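7. Recovering from a Grasp Fault in the Kitchen Counter Scene

Applies to Pelurum Workbench with the Nolis scene pack installed. Section 6 must be complete before you start.

7.1 What the fault looks like

A grasp fault stops the run when the simulated gripper and an object disagree about where they are in contact. The status line turns amber and shows code 36, "Contact not resolved." The arm holds its last commanded position and the simulation clock stops.

Code 36 is most common with tall, narrow objects that have a rounded top. It also shows up when an object was placed close to the back edge of the counter, where the planner has fewer approach angles to choose from. Wide, low objects seldom cause it.

Do not confuse code 36 with code 12, which means the arm reached a joint limit. Code 12 clears by itself when you send the arm home. Code 36 does not, and sending the arm home while it is active can carry the object through the counter or through its neighbors.

CAUTION: If your workstation is linked to a physical arm in mirror mode, press the hardware stop before you do anything else in this section. The simulated arm is frozen during a fault, but the link stays open and will pass on the first command you send after the clock restarts.

7.2 Before you clear the fault

1. Leave the clock stopped. Do not press Resume.

2. Open the Run panel and select Save State. Give the file a name you will recognize later. Once the fault is cleared, the contact data is gone and support can't rebuild it.

3. Check the mirror mode light at the top of the Run panel. It must be gray. If it is green, switch mirror mode off and wait for the light to change.

4. Open the Contacts tab and read the object name on the first line. This is the object the gripper was working on when the run stopped. Other objects may be listed under it if they were touching.

Note: In release 8 the Contacts tab sometimes opens blank. Close the tab and open it again. The data has not been lost.

7.3 Clearing the fault

1. In the Contacts tab, select the first object and choose Pin. A pinned object stays where it is and ignores gravity and contact forces.

2. Pin any other object on the list. Skipping this is the usual reason a second fault appears right after the first.

3. Under Gripper, set the mode to Manual and open the fingers in small steps. Stop when the Contacts tab no longer lists either finger.

4. Use Retract to back the gripper out along its own approach line. Do not use the jog buttons for this. They move the hand along the room axes, and with a slanted approach they will drag a finger across the object.

5. When the gripper is clear of everything on the counter, press Clear Fault. The status line should turn white.
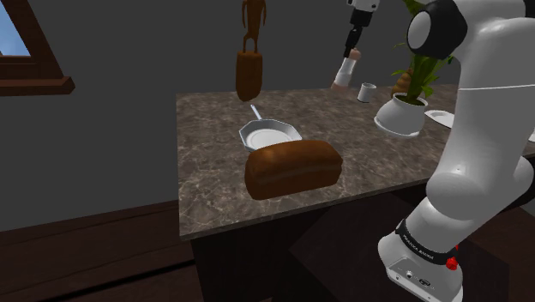 6. Unpin the objects one at a time, starting with the one farthest from the arm. Step the clock forward after each one and watch for movement. An object that jumps or tips over was pinned while it overlapped something else. Pin it again, raise it slightly with the Place tool, and unpin it.

7. Send the arm home at low speed.

If the status line stays amber after step 5, reload the state you saved and repeat from step 1 - do not restart the program, as this closes the log.

7.4 Keeping it from coming back

Most repeat faults come from the grip force setting. The default of 68 suits the heavier items in the scene pack and is too high for light ones. Lower it for each object under Object Properties, not in the global settings, or the heavy items will start to slip.

Check the collision shape as well. Open View and turn on Show Collision Shapes. If the outline is clearly wider than the object you see, the fingers will register contact too early. Choose Rebuild Shape and run the grasp again.

7.5 Reporting a fault

If the same object faults three times with a rebuilt shape, send the saved state and the log to Radek Vrabec or Zdislava Sýkora on the scene team. Include the release number, the object name, and whether mirror mode was on at any point during the run.

Section last revised 19/05/2025.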